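Section 7: Setting Up the Basket and Tray Station

This section covers placing the baskets and tray for the Bedex two-arm cell and checking the grippers before a sorting run. Read Section 6 (Power and Homing) first. The arms must be homed and paused before you reach over the table.

7.1 Loading the pick basket

1. Set the speed limit to 252 in the Gosling console and press Hold.
2. Place the brown basket against the wall, long side facing you.
3. Put the items on the floor of the basket. Mix shapes and surfaces - a bottle, a rubber duck and a clear hanging package are a good starting set.
4. Jog the gripper down into the basket with the fingers open. Stop before the tips touch the weave.
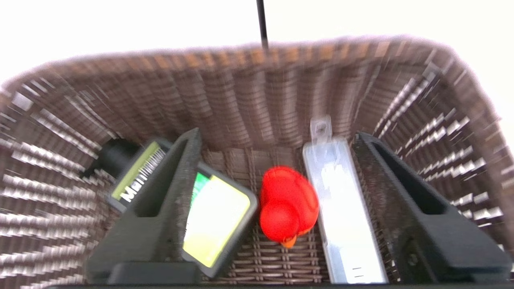
5. Check the wrist view in the console. Both fingers should be visible. If either is missing, go to 7.4, Camera Bracket.
6. Save the position as BASKET LOW.

Note: Clear packaging can wash out under strong overhead light. Lower the exposure one step at a time and save the position again.

Caution: Do not close the gripper on the basket wall. The Sundis finger pads tear easily and are not covered by the warranty.

7.2 Placing the tray

1. Lay the green tray on the table in front of the baskets.
2. Put one small item on the tray, toward the far edge.
3. Bring the left gripper in over the left edge of the tray at low speed. Keep the right arm raised.

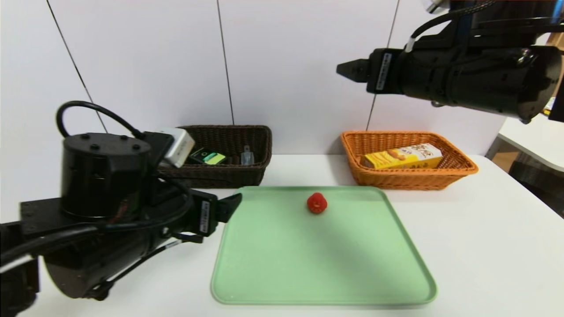 4. Check that the cables on both arms have slack through the full wrist turn. Re-clip any that pull tight.
5. Save the position as TRAY LEFT, then repeat for the right arm.

Caution: Keep hands off the table while either arm is moving, even at low speed.

Replace the finger pads after 700 run hours - sooner if the surface looks shiny. Order from Gonutine, part 1792.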